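コート掛けの話を書きます。長いです。先に言っておくと、コート掛けの話しかしません。

前にちょっとだけ書いた、私が机を借りている「Varndale」という共同の作業場、あそこの一階のコート掛けのことです。赤茶色の木でできた、背の高い、枝みたいな腕が出ているあれ。遊びに来てくれた人はだいたい最初にあれを見て「うわ、大きい」と言います。私も初日に言いました。

で、木曜日の午後に、ようやくあれをちゃんと片づけました。冬のあいだにたまりにたまった上着と、誰のか分からないマフラーと、なぜか掛かっている買い物袋と、そういうものをいったん全部おろして、拭いて、磨いて、置き場所まで変えたんです。やりはじめたら止まらなくなって、お昼を食べそこねました。

もともとのきっかけは、自分の傘でした。朝来て、コートを掛けようとして、掛けるところがなくて、しかたなく人の上着の上に重ねて掛けて、その隙間に折りたたみ傘の紐をひっかけたんですね。そうしたら、帰りに傘がない。落ちたのかと思って床を見てもない。あきらめて濡れて帰って、次の日に見たら、誰かの分厚いダウンの袖の中に入っていました。すとんと落ちて、袖におさまっていたらしい。持ち主の人も気づかないまま着なかったみたいで、そのダウンはもうずっとそこにあるんです。たぶん十一月くらいから。

こういうの、共同の場所あるあるだと思うんですけど、みんな自分の分はちゃんと持って帰っているつもりなんですよね。私もそのつもりでした。でもおろしてみたら、私のカーディガンが出てきました。紺の、毛玉だらけの、家でさんざん探したやつ。あれを探すために押し入れの衣装ケースを全部ひっくり返した週末を返してほしいです。返してもらう相手は自分ですけど。

さて、おろした上着をどこに置くか問題がまずありました。床に置くわけにはいかないし、机はみんな使っているし。最初は自分の椅子の背にかけていたんですけど、三枚目で椅子が後ろに倒れそうになって、あわてて押さえました。結局、大きな布を一枚持ってきて床に広げて、その上に並べていくことにしました。引っ越しのときに食器を包むのに買った古いシーツで、花柄がすっかり薄くなっているんですけど、こういうときにいちばん役に立ちます。捨てなくてよかった。

並べ方にもちょっと悩みました。色で分けるか、長さで分けるか。やってみて分かったのは、長さで分けるのが断然いいということです。長いコートは長いコートだけ、短い上着は短い上着だけでまとめておくと、戻すときにどの枝に掛けるかがすぐ決まります。色で分けるときれいだけど、それだけ。最初に黒いものを集めはじめて、ほとんど全部黒だったので早々にやめました。冬のみなさん、黒いですね。私もです。

マフラーと手袋は別にして、紙袋に入れました。片方だけの手袋が思ったより多くて、机に並べるとなんだか手の標本みたいになって、それはそれで面白かったです。ちゃんと揃ったのは毛糸のやつだけでした。洗濯ばさみで揃いのものを留めておいて、片方だけのは袋の口にひっかけておくと、通りがかりの人が「あっ」と言って持っていきます。木曜のうちにかなり減りました。

上着の埃も、せっかくなのでブラシをかけました。人のものに勝手にブラシをかけるのはどうなんだろうと一瞬迷ったんですけど、肩のところが白くなっているのを見てしまうと、もうだめです。手が動きます。肩から下に向かって、軽く、軽く。ウールのコートは埃が取れると色が一段濃くなったように見えて、すごく気持ちがいい。自分のコートより丁寧にやりました。

ただ、例のダウンにはブラシをかけてはいけないと思って、手でぱたぱた叩くだけにしました。叩いたらポケットからレシートが落ちてきたので、見ないようにして戻しました。見ないようにしたけど、あんぱんという字は見えました。

全部おろしたあとのコート掛けというのが、またいいんですよ。ふだんは着ぶくれした人みたいな姿なのに、裸になると急にすっとして、一本の木に戻る。幹が太くて、つやつやしていて、そこから短い枝が斜めに出ている。あの角度がいいんだと思います。まっすぐ横に出ていたらただの物干しだし、上を向きすぎたら掛けにくい。ちょうど、コートの襟の輪っかがするっと入って、そのまま根元のほうに落ち着くくらいの傾きなんです。

形のことをもう少しだけ。私はこれまで家具というものを、だいたい正面から見ていた気がします。お店でも、部屋でも、少し離れたところに立って、幅とか色とかを見る。でも拭くために床にしゃがんで下からのぞくと、ぜんぜん違うものに見えてくるんですね。柱がぐうっと天井のほうへ伸びていって、枝がその途中からひょいと出ていて、白い天井を背負っている。煙突掃除の人が見上げる空ってこんな感じなのかな、とかどうでもいいことを考えながら、しばらく雑巾を持ったままでいました。

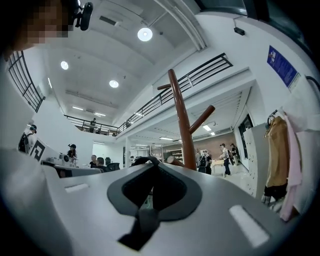 それで、拭き方です。最初は濡れ雑巾でわーっと拭こうとしたんですけど、ちょっと待て、と思い直しました。前に実家のお盆を同じ調子で拭いて、乾いたら輪っかの跡だらけにしてしまったことがあるんです。つやのある木は水の跡がすごく目立つ。だから今回は、まず乾いた布で埃を落として、それから固く固くしぼった布で拭いて、すぐに乾いた布で追いかける、という順番にしました。右手に濡れたほう、左手に乾いたほう。これで上から下まで。踏み台に乗ったり降りたりで、次の日ふくらはぎが筋肉痛になりました。

私は身長が167センチあって、友だちのなかでは高いところ担当なんですけど、あのコート掛けのてっぺんはさすがに踏み台がないと無理です。上のほうには、いつからあるのか分からない埃がふわっと積もっていました。誰もあそこには掛けないんですよね、届かないから。届かないところほど汚れていて、届くところほど手の脂でつるつるになっている。触られている高さだけ、色が少し深いような気もしました。これは気のせいかもしれません。

枝の付け根がいちばん大変でした。柱と枝がくっついているところの溝に、コートの糸くずとか、細かい毛とか、そういうものがぎゅっと詰まっているんです。布では届かないので、綿棒を使いました。最初は普通の綿棒でやっていて、すぐに先がほどけてしまうので、途中から竹串に布を巻いたものに切り替えました。これがものすごくよかった! 串の先でひっかかないように、布は二重に巻いて、根元を輪ゴムで留めます。溝に沿ってすーっと動かすと、フェルトみたいになった埃の帯がずるっと取れるんですよ。あれは快感です。できればあと何箇所か残しておいて、嫌なことがあった日にやりたいくらいでした。

そのあとワックスです。ここでDorentという蜜蝋のクリームの出番。商店街の金物屋さんのおすすめで買ったもので、平たい缶に入っていて、ふたが固くて、開けるときにいつも爪が負けます。これに替えの布と、あとで書くフェルトを一緒に買って、全部で2,453円でした。安くはないけど、缶ひとつでずいぶんもつし、うちの椅子にも使っているので、まあいいことにします。(領収書は出してもらったけど、誰にも請求していません。勝手にやったことなので。)

クリームは、ほんのちょっと。ちょっとと思う量の、そのまた半分くらいでいいです。私は毎回つけすぎて、べたべたにして、拭き取るのに苦労して、次こそは少なくと思って、また忘れます。今回も最初の枝でやりました。やっぱりやりました。しかも枝というのは丸いので、平らな板と違って、裏側に塗ったぶんが指にまわってくるんですね。途中から布を靴磨きみたいに細長く持って、枝の下をくぐらせて、両端を交互に引っぱるやり方にしたら、急にうまくいくようになりました。きゅっ、きゅっ、と音がして、楽しい。これを見た隣の机の人が「それやりたい」と言って、途中から交代してくれました。あんなに楽しそうに磨かれると、ちょっと悔しい。

塗ったあとは15分おいて、乾いた布で仕上げます。缶の裏にそう書いてあるので、私は素直に待ちました。待っているあいだにお茶を入れて、戻ってきて、まだ5分も経っていなくて、もう一回お茶を飲んで。こういう時間に限って長いです。匂いは、はちみつと古い本のあいだくらいの匂いで、私はかなり好きなんですけど、苦手な人もいるので、入口の扉は開けておきました。寒かったです。

フェルトのことも書いておきます。コート掛けの足の裏に貼る、丸いシールになっているやつ。Gektonの厚手のを買いました。前に別の薄いものを自分の家の椅子に貼ったら、一か月でずれて、床に糊だけが残るという悲しいことになったので、今度は厚いのにしました。貼る前に足の裏の埃と油分をよく取ること。ここをさぼると、どんなにいいフェルトでもずれます(と、売り場の札に書いてありました)。

ただ、貼るためにはコート掛けを傾けないといけないわけです。あれが、重い。見た目よりもずっと重い。ひとりで傾けようとして、腕のほうがぷるぷるしてきたので、そっと戻して人を呼びました。こういうとき、共同の場所はありがたいですね。声をかけたら手を拭きながら来てくれて、一人が抱えるように支えて、私が床に寝そべって貼りました。床から見上げながら「もうちょっと、もうちょっとだけそのまま」と言いつづけて、最後のほうは支えてくれている人の声が細くなっていました。ごめんなさい。お礼におせんべいを渡しました。

置き場所も変えました。今までは入ってすぐのところに置いてあったんですけど、そこだと、朝みんなが一度に来たときに、脱ぐ人と通りたい人がぶつかるんです。濡れた傘を持った人が後ろに詰まって、「あ、すみません」「いえ、どうぞ」をずっとやっている。あれがもう少し奥に入っていれば、脱ぎながら歩いていけるのにな、と前から思っていました。

引きずると床に傷がつきそうだったので、さっきの古いシーツを四つ折りにして足の下に敷いて、そのまま布ごと引っぱりました。これは祖母がたんすを動かすときにやっていた方法で、子どものころは上に乗せてもらうのが楽しみでした。たんすが重くなるだけなのに、よく乗せてくれたなと思います。布ごと引くと、すーっと、拍子抜けするくらい軽く動きます。調子に乗って行きすぎて、ちょっと戻しました。

場所を決めるのに、けっこう迷いました。壁に寄せればすっきりするんですけど、寄せると壁側の枝が使えなくなります。まわりをぐるっと歩ける位置に置いてこそ、あの形が生きるんですよ。でも真ん中に置くと、今度は大きな荷物を運ぶときに邪魔になる。二階の黒い手すりのところから見下ろして、下にいる人に「右、いや、私から見て右」と指示を出して、あっちへやったりこっちへやったり。上から見ると通り道の形がよく分かっていいです。それに、うちの一階は天井がずっと上まで抜けていて白いので、色の濃い木がひとつあると、そこに目が止まるというか、落ち着くんですよね。隅に押しこんでしまうのはもったいない。

結局、入口から少し奥、階段へ向かう人の邪魔にならないところ、ということで落ち着きました。一晩置いてみて、次の朝の混み具合を見て、よさそうだったのでそのままです。ひとつだけ、前の場所に向かってコートを差し出してしまう人が続出しました。何もない空間にコートを掛けようとして、はっとして、照れ笑いする。私も二回やりました。習慣ってすごいです。

それから、戻すときの話。せっかく分けたので、長いコートは高い枝、短いのは低い枝にしました。長いものを低いところに掛けると裾が床について、せっかくきれいにしたのにまた埃を集めてしまいます。あと、重いものを片側に寄せないこと。全部が片側に寄ると、いくら足もとがしっかりしているものでも、見ていてなんだかそわそわします。冬のコートって、濡れるとびっくりするくらい重いですからね。右に掛けたら左にも掛ける、くらいの気持ちでいるとちょうどいいです。

一本の枝に掛けるのは2着まで、というのを自分のなかの決まりにしました。貼り紙はしていません。貼り紙を作ろうかと思って、ペンまで出したんですけど、ああいうのって書いているうちにどんどん語気が強くなっていくんですよね。「お願いします」が「厳守」になり、赤線が引かれ、びっくりマークがつく。自分がそうなりそうなのが見えたので、やめました。きれいになっていれば、なんとなくみんなきれいに使う、という説を信じてみることにします。今のところ、信じてよかった感じです。

鞄は掛けないでほしいなあ、とは正直思っています。パソコンが入った鞄を枝の先にぶら下げているのを見ると、枝のほうの気持ちになってしまって、肩が凝る。なので、脇に浅い籠を置いてみました。家で使っていなかったもので、もとは何が入っていたんだったか、たぶん贈り物の果物です。そうしたらその日のうちに鞄ではなく帽子が入り、手袋が入り、最終的にみかんが入っていました。みかんは誰からですか。おいしくいただきました。

家に帰ってから、自分のうちの玄関が急に気になりはじめました。うちにはコート掛けがなくて、壁の突っ張り棒に全部かけているんです。それがまた、よく落ちる。夜中にどさっという音がして、飛び起きて、見に行くとコートが全員床に寝ている。あれをもう何年もやっています。慣れってこわい。

というわけで、うちにも小さいのがほしいなと思って、Lindqvistのお店に行ってみました。駅の反対側の、細い坂をあがったところにある、古い家具と新しい家具が半々くらいのお店です。前に丸い踏み台をここで買いました。コート掛けはいろいろあって、金属の細いの、白く塗ったの、子ども用の背の低いの、と見ているうちに、だんだん何を買いに来たのか分からなくなってきて。それで最後にはやっぱり、木の、枝みたいなのの前に戻ってきてしまうんです。

でも、うちの玄関は狭い。靴を脱いで、方向転換して、もう壁です。そこに枝が四方に伸びているものを置いたら、毎朝顔に刺さります。お店の人も「玄関の広さを測ってからのほうが」とやさしく言ってくれて、そのとおりなので、その日は靴べらだけ買って帰りました。靴べらは持っていたのに。

帰って測ってみたら、思っていたよりもさらに狭かったです。どうして毎日いる場所なのに、広さをあんなに間違えるんでしょうね。頭のなかの玄関には、コート掛けどころかベンチまで置いてありました。現実の玄関には、傘立てと、出しそびれた段ボールがあります。

なので今は、壁につけるタイプの、短い棒が斜めに出ているだけのものを考えています。あの枝の角度だけでも真似したい。襟の輪っかがするっと入るあの角度。自分で作れるかなと思って、割り箸を粘土に刺していろいろ試しています。夜中に玄関で割り箸に靴下をかけている人がいたら、それは私です。靴下だと軽すぎてあまり参考にならないということが分かりました。次は濡れタオルでやります。

Varndaleのほうは、七月になったら上着がほとんどなくなって、今度は日傘と帽子の季節になります。去年の夏は誰かが麦わら帽子をいちばん高い枝に投げて乗せて、そのまま秋まで取れなかったんですよね。あれ、木曜に踏み台に乗ったときにはもうなかったんですけど、どこに行ったんだろう。もし持っていった人がこれを読んでいたら、無事かどうかだけ教えてください。

そうそう、例のダウンはまだあります。ちゃんと枝の根元まで入れて、裾を整えて、ファスナーも上まで閉めておきました。前よりずいぶん立派に見えます。持ち主の方、いつでも迎えに来てあげてください。袖の中は確認済みです。

次回は割り箸のその後か、でなければ段ボールを捨てた話を書きます。

お問い合わせ | © 玄関とその周辺 | ページの先頭へ戻る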